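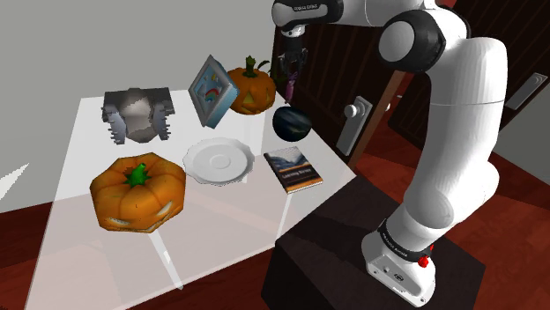 White arm with black joints, glass table under the gripper.

Notebook, image storage
4 August 2025

Nilel trial, second pass

Question is still whether we move the Brevdale image store over to Nilel. The Coste sales sheet says the files get much smaller and stay "visually identical." I have read that phrase on every codec sheet since I started here, and it never comes with a word on who looked, on what screen, or for how long. So I'm treating it as an opening bid.

What I ran: 3,626 files from the Brevdale store, quality setting 30, default everything else. That's the setting Coste recommends. Source files are all lossless. Mixed bag of scanned pages, product shots, rendered stills, and a lot of old charts with thin lines. I did not sort them first. The March pass was done on a folder somebody had already cleaned up, and I don't think we learned much from it.

Results so far

Conversion finished overnight without a crash, which is better than March. The log lists 121 files as "completed with notice." The notice text is blank. I've asked Coste what a blank notice means and the reply was that it's harmless. Maybe. I pulled all of those into their own folder and won't count them as good until I get an answer with some content in it.

Size savings are real, I'll give them that. But most of the saving comes from the scanned pages, and those were badly stored to begin with. Plain recompression with the tool we already own would get us part of the way for free. The sheet compares Nilel to the worst possible starting point, and ours happens to be close to it.

Score: the Gidov similarity number is high across the board. I don't trust it much. It averages over the whole picture, so a big plain wall scores well and drags everything else up with it. Small lettering can turn to mush and the average hardly moves. If we use Gidov at all it should be on crops, picked before we see the results, so we aren't choosing the ones that flatter either side.

By-eye check

Went through part of the set at full size on the good monitor, flipping between source and output. Notes as I went:

Charts are the weak spot. Thin gray rules pick up a faint dirty fringe, worst where two cross. I could see it without hunting.

Scanned text is fine down to footnote size. Below that I'd want a second person to look, and I'd want them not to know which version is which.

Rendered stills looked clean to me, but that tells us less than it seems to. Anything with streaks or blur in it already, like the globe, gives the codec an easy time. Small print on a dark band is a fairer test, and I need to go back to those with fresh eyes. By then I'd been staring for too long and was calling everything a pass.

Color: one batch of product shots came back slightly warm. Could be the codec, could be a color profile getting dropped on the way in. Don't blame Nilel for this until the profile question is settled — we've been caught by that before.

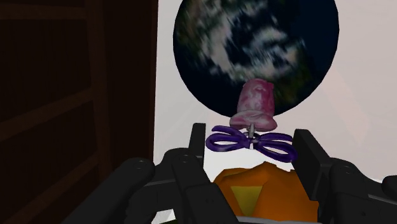 Things I don't believe yet

That setting 30 is right for everything. One number for charts and photos alike sounds like something picked for a demo.

That the savings hold once we exclude the scans. Needs a rerun with the scans left out and the table split by type.

That we can get back out. Coste says the format is open, but the only decoder I've found is theirs, and the license page is vague on what happens if we stop paying. For a store we're supposed to keep for decades, that bothers me more than the fringes do.

Next

Open the 121 notice files one by one, source beside output. Dull, but it has to be done by a person.

Blind test with crops. Same monitor, lights down, no file names showing. Include some pairs where both sides are the source, to see how often we "find" damage that isn't there (I expect to fail a few of those myself).

Check color profiles on the warm batch before and after import.

Ask Coste again about the notices, in writing this time.

Originals stay where they are. Please don't clear any space on the Brevdale drive on the strength of this entry.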